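The Drirkimthorpe PC: putting the old grey box back together

Our old desktop has been in bits in the back room since April, and this page is where I'm keeping the record of it going back together.
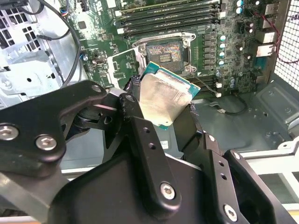

I'd been meaning to do this for ages. It's a plain grey metal case with a green motherboard in it, nothing you'd put in a shop window, but it's been a good machine and I couldn't face sending it to the tip. The plan was a second-hand processor one step up from the old one, more memory, a proper solid state drive and a very thorough clean (more on the clean in a minute -- it was grim). I've put a line or two under each stage, and a few of them have turned into rather more than a line or two. Sorry. I get carried away.

The case

It's a Cemness, the sort that offices bought by the pallet. Thick steel, sharp corners, weighs as much as a small dog. I love it. The side panel slides back and lifts off once you've undone two thumbscrews, and the drive cage swings out on a hinge so you can get at everything behind it. I don't know why more cases aren't made like that.

I did think about a new one with a window and lights and so on. Then I looked at where it lives, which is under a desk behind a bin, and came to my senses.

The clean

Oh dear. I took the whole lot outside, put a mask on and went at it with a soft paintbrush and a hand blower. A sort of felt had grown over the front intake and it came off in one piece, like the stuff you peel out of a tumble dryer. Most satisfying ten minutes of the whole job!

The fan blades got a wipe with a damp cloth and then a dry one. Hold the fan still while you're blowing dust off it, by the way. I let mine whizz round because it sounded good and was told off for it on a forum afterwards.

The old processor coming out

The heatsink didn't want to let go. The paste underneath had set like toffee, and I didn't fancy pulling in case the chip came with it. What worked was plugging the machine back in, letting it run for a bit so everything was warm, then shutting down, unplugging and giving the heatsink a gentle twist left and right until it moved. Came away lovely after that.

Old paste comes off with isopropyl alcohol and a coffee filter. Kitchen roll leaves bits. I went through a fair few filters and then had none left for the morning, which went down badly in this house.

The new processor going in

This was the part I'd been dreading. On this kind of board the little contacts are in the socket and the chip just has flat pads underneath, so you open the load plate, and there they all are, glinting at you, and every one of them is about as sturdy as an eyelash. They catch the light beautifully, all golds and reds and blues. I spent a silly amount of time just tilting a torch about.

The rules I'd written on a sticky note and stuck to my own sleeve:

Hold the chip by its edges.
Match the little triangle on the chip to the one on the socket before you go anywhere near.
Lower it, let go, don't press.
If it rocks, lift it straight up and look again.

The board stayed in the case for all of this. Plenty of people will tell you to take it out and work on a table, and if I were starting from nothing I would, but every cable was already routed and I had no wish to do the front panel connectors again. You do have to watch for loose wires drooping over the socket. There's one thin grey cable on mine that has a mind of its own and I'm forever poking it out of the way.

The metal lid on a used chip is never spotless, I've found. A few smudges don't matter, but I'd give it a last wipe with the alcohol once it's clamped down and before any paste goes on.

The lever

It's stiffer than you think it's going to be. There was a creak. I stopped, went and put the kettle on, read up about the creak, learnt that everybody gets the creak, came back and finished pushing it down. If you're doing this for the first time, please know about the creak!

Paste and heatsink

A blob the size of a pea, in the middle. I've read all the arguments for lines and crosses and spreading it with an old bank card and I'm a pea person. Then the heatsink goes straight down and the screws get done a couple of turns each, corner to opposite corner, so it goes down level.

I kept the original heatsink, but the fan on it rattled, so that's been swapped for one out of the spares drawer at Warnden. Warnden is the repair and swap shop behind the library here in Drirkimthorpe, and if you live anywhere near and have never been in, go. They've got drawers of screws sorted by thread. I could happily move in.

Memory

Two sticks out, four sticks in. You really do have to push, and the board bends a little when you do, and it's horrible. Both clips should click up by themselves. One of mine didn't, and the machine beeped at me until I took the stick out and did it again.

The drive

The old one was still going but making a noise like someone stirring gravel. I copied everything off before I touched anything else -- 2445 photos, a folder of knitting patterns and all the letters my mum typed when she was secretary of the allotments. That took an evening. If you only take one thing from this page, copy your stuff off first and check that the copies open.

The new drive is a little one and weighs nothing. It's held in its bay by a plastic adaptor that cost £3 and was the only part I bought twice, having sat on the first.

Cables

I'm not a tidy person but I do like a tidy computer. The spare power leads are bundled up in the gap under the drive cage with hook and loop strips, which are much nicer than zip ties when you change your mind (I change my mind a lot). Nothing hangs in front of the fans. I ran the front audio lead along the bottom edge and it only just reaches.

First switch-on

Nothing at all. No lights, no fans, not a peep. I sat and looked at it for a good while feeling sick about those contacts. Then I noticed the switch on the back of the power supply.

Second switch-on

Fans! Beeping! That was the memory, see above. Third time it went all the way to the setup screen and it knew what processor it had. I may have cheered. It was nearly midnight and I should say sorry to next door.

What it cost

The whole thing came to £153, which covers the processor, the memory, the drive, both adaptors and a new tube of paste. The cheapest new desktop I'd been looking at was £289 and had less memory in it. I'm not counting my own time, or the biscuits.

How it's been since

Very good, so far. It's quiet, which it never was before, and it's gone from switched-off to usable before I've sat down properly. The side panel has been on and off a few times because I keep wanting to look inside. I've been using it to scan slides with my old Golob scanner, and that used to have the poor thing wheezing.

Bits still to do

The power button sticks if you press it on the left. I've had it apart once and made it no better.
One of the rubber feet is missing, so it sits on a folded beer mat at the moment.
I'd like a fan in the front as well as the back. There's a space for one and I've got the screws.
The DVD drive opens when it feels like it. I can live with that, but I'd quite like to know why.

If you've got one of these Cemness cases and a spare rubber foot, do drop me a line through the contact page. It's the round sort with a peg, and I'll gladly pay the postage. I'll add to this page when the front fan goes in.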